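Sorting the pottery shelf, part 2

7/26/26

The second shelf took longer than the first. It holds the society journals, the auction catalogs and the loose offprints I have been buying since I got interested in small potteries, and none of it had ever been put in order.

I started with the run on the Vultholm works. I have most of the issues, but two are missing, and one of those has the long article on the teapot shapes. Samina Bhutto lent me her copy in March and I made notes from it, mostly on spouts and handle terminals. The marks are harder. Pattern 3262 turns up on Vultholm cups with a painted number and on Galtodard saucers with no mark at all, and the journal never settles who was copying whom. My own guess is that Galtodard bought in blanks and decorated them. The foot rings look the same to me – a shallow wedge, slightly turned in.

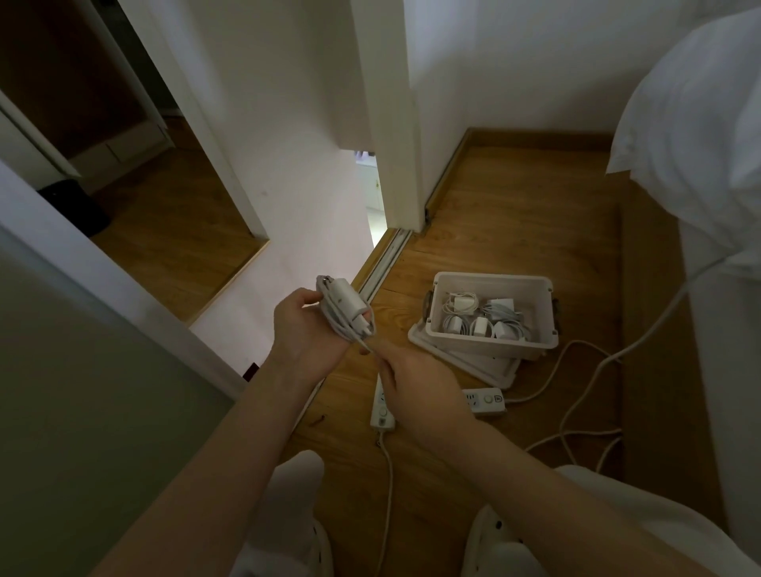
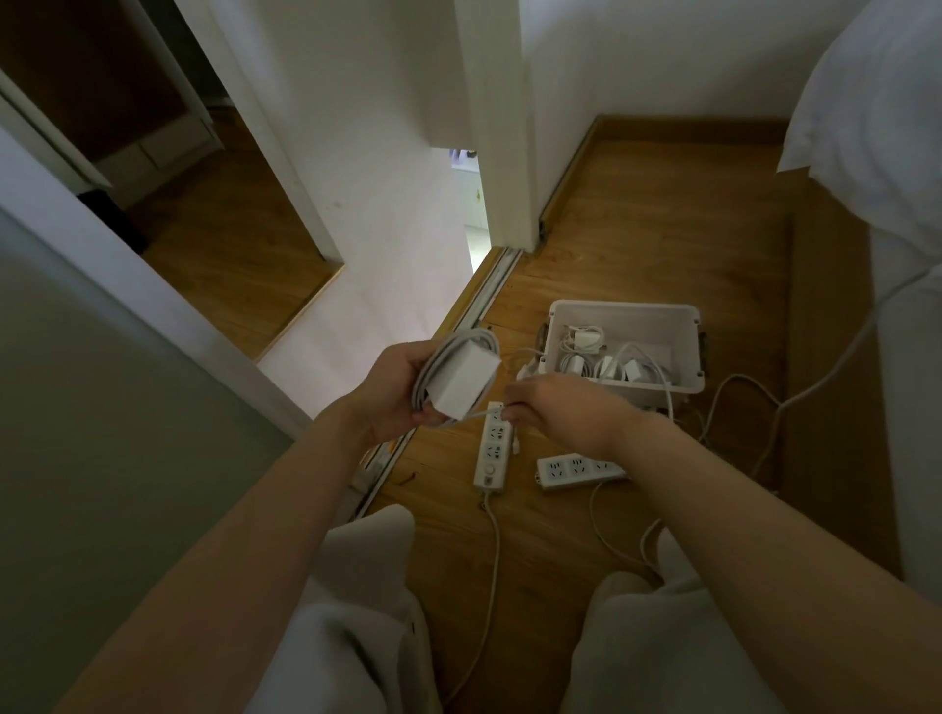
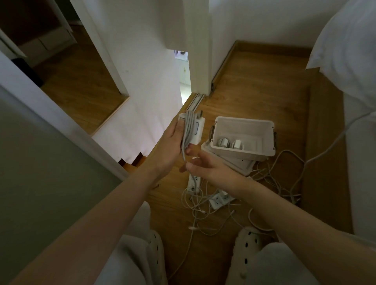 Chargers and cables, hallway floor.

Back to the books. The Galtodard sale catalog has 400 lots and very few photographs, so it is only useful if you already know the shapes. Lot 200 is described as "a part tea service, some wear" and nothing else. I would like to know where that went.

I have now shelved everything by factory and then by date. Offprints go in card folders at the end of each section. The general books on kilns and glazes are on the bottom, where the tall ones fit.

Still to do: type up the index of pattern numbers, and write to Samina about the missing issues. She thinks a bookseller near her had a box of them. If anyone reading has a spare copy of the teapot issue, with or without the cover, I would be glad to buy it or swap a duplicate catalog for it.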